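Date: August 20, 2018
From: Edit Katona
To: domestic-manipulation list
Subject: Re: [dom-manip] Can any of them open a drawer yet?

Norbert Illés wrote:

> I have been reading the list archive from last November and I come away
> with the impression that drawers are considered done. Three different
> posters say so in passing. I run maintenance for a small joinery shop in
> Prurkov and I would like one arm to fetch fittings from a cabinet: open
> the drawer, take the part, shut the drawer. Before I ask for money I need
> to know what "done" means. Done once, for a visitor? Done all day? Done
> with my drawers, which stick in damp weather, or with a drawer that
> somebody chose?
>
> Second question. My wife asks the same thing about the kitchen and I
> have no answer for her either.
>
> Norbert

Norbert,

Short answer: the opening part is usable on furniture you control, the kitchen is some way off, and the archive is too generous. I wrote one of those three posts, so part of the blame is mine. Longer answer follows. Figures are from our own bench at Skirnska unless I say otherwise, and I would not carry them over to another arm without repeating the work.

First, what we mean by the task. One attempt starts with the arm clear of the cabinet and the drawer shut. The arm finds the handle, closes on it, pulls to a set distance, lets go and backs off. We score it as a pass only if all of that happens without a person touching anything and without the cabinet shifting more than 40 mm on the table. The second condition matters more than people expect. A light cabinet standing free on a smooth top will often follow the drawer, and a camera that only watches the handle will report a perfectly good pull.
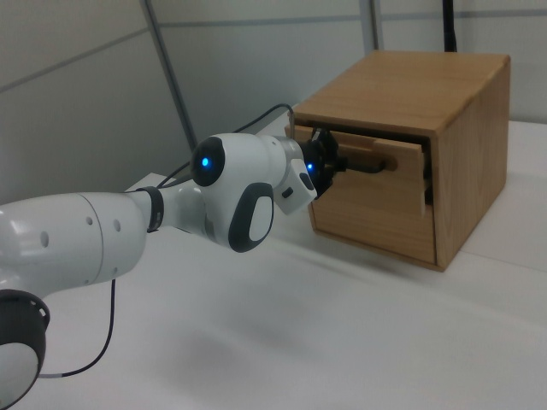 DRAWERS, FRONT PULL

The bar handle is the easy case. It gives two fingers something to close round, it tolerates a small error along its length, and it does not care much about the angle of approach as long as the fingertips clear the front panel. Over the spring we logged 1,341 attempts on front pulls with bar handles. 232 of them were failures by the rule above. That is a little over one in six, and I would ask you to hold that against the word "done".

The failures fall into a few groups. The largest is the grip sliding along or off the bar during the pull, nearly always after the drawer has started to move. The planned path is a straight line and the real drawer does not travel in one. It yaws a degree or two on its runners, the bar turns inside the fingertips, and the contact goes from a flat pad to an edge. Making the arm softer in the sideways direction helps a great deal. Making the grip stronger helps a little and then makes things worse, as the arm starts to steer the drawer into its own side wall and jam it.

The next group is the cabinet moving. A strip of rubber matting cures most of it. In your shop the cabinet will presumably be screwed to a wall, and you can forget this paragraph.

After that come the plain misses, where the fingers close in front of the bar or on top of it. These were 33 of the total. They cluster in the late afternoon, when low sun reaches the table, and I put them down to the depth estimate. Dark bars with a dark gap behind them are poor targets at any hour.

Sticking drawers: we did test this, badly. We put wedges of card in the runners to raise the starting force. With light wedging the arm coped. With heavier wedging the force limit tripped and the arm stopped, which is correct behaviour and no use to you at all. A person meeting a stuck drawer will jiggle it, lift the front slightly, or put the other hand on the cabinet. We have written a jiggle. It works on card wedges. I have no evidence that it works on swollen timber and I would like somebody with a damp workshop to find out.

Closing is simpler than opening and I would not spend effort on it. Push on the middle of the front panel with the fingers shut. Do not hold the handle while you push.

TOP HANDLES AND LIFTING

You did not ask about these, but a fittings store usually ends up with a few boxes that have a handle on the top, and people assume the same code will serve. It will not, quite. The approach comes down from above with the wrist vertical, and the finger pads need to close across the bar with room left between the tips and the surface under it. Our handles stand up from the wood on two short legs, so the clearance is fixed by whoever made the bracket. If the fingers go too deep they touch the surface first and the force limit stops the arm before it has closed.

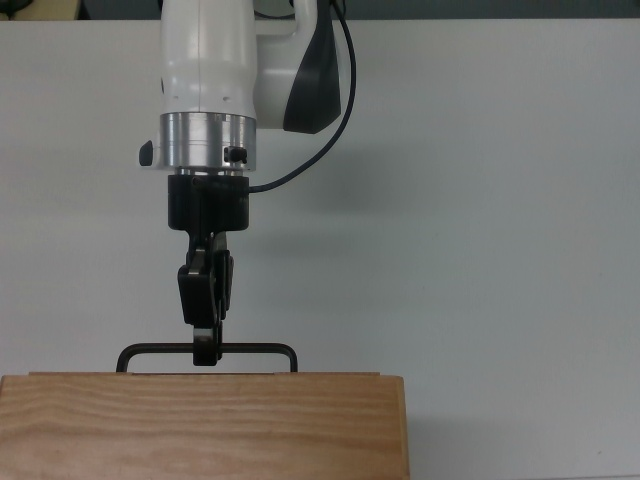 Grip position along the bar is the other matter. If you take hold away from the middle, whatever hangs beneath will want to tip, and the lighter the grip the sooner it turns. For a short lift this is only untidy. For a carry across a bench it ends with the load swinging, and a swinging load upsets the weight estimate, which then upsets everything that depends on it. We now take a trial lift of a few millimetres, read the torque at the wrist, set down again and correct. It adds several seconds to each cycle. Nobody in a hurry would choose it, but I have not found a cheaper method that I trust.

Vincze posted a different approach here in the winter, with the fingers left slightly open so that the bar can swing freely like a bucket handle. I tried it. It is quick, and on a load that is evenly packed it is better than ours. On a box of mixed screws it is worse, and mixed screws are what people have.

YOUR SHOP

I would say go ahead, with conditions. Fix the cabinet. Fit the same bar handle to every drawer, in a colour that contrasts with the front, and leave a generous gap behind the bar. Plane or wax any drawer that sticks, and do it before the arm arrives. If you do those things you will have removed most of what went wrong on our bench, and you will also have a cabinet that is nicer to use by hand.

Then consider the step you put in the middle of your list: "take the part". That is the hard one. A drawer holding one kind of fitting in shallow trays can be picked from. A drawer holding a heap of hinges, some of them linked through one another, cannot be picked from reliably by anything I have had on loan or bought. If you budget on the basis of drawers, you will have spent the money before you reach the real problem. I would ask for half of it first, and use it on trays.

Compare also with the dull alternative. A motorised drawer that slides out on command needs no arm, no camera and no gripper. If the arm is there only to open things for a person who is standing beside it anyway, buy the motor.

THE KITCHEN

Please tell your wife no, not yet. The reasons are mostly the ones above turned round. She will not want to change her handles, the drawers will have knobs or finger grooves or nothing at all, the contents move every day, and people and children walk through the working area. Alden's group reported a decent run in a real flat, but they had picked the flat, and the drawers had been emptied first. I do not say that as a criticism. It is a fair first step and they stated it plainly. It does mean that the number they gave is a number for empty drawers.

There is a use I would take seriously, for someone who cannot reach or grip well and has one particular cabinet that matters to them. One cabinet, one handle, a known position, and a person present who can say stop. The failure rate above is still too high for that, but it is the sort of rate that engineering brings down. General tidying is a different kind of problem and I have no estimate to offer.

TWO REQUESTS

Could people who report drawer results please state whether the cabinet was fixed, what was in the drawer, and what counted as a failure? I went back through the archive while writing this and could not compare any two posts, my own included.

And Norbert, if you do get your arm, please log the humidity next to each attempt. A cheap meter will do. I will send you our log format and the jiggle routine off-list, with the warning that the comments are partly in Hungarian, which I gather will not trouble you.

Edit

--
Edit Katona
Skirnska, handling bench
Please trim quoted text when replying to the list.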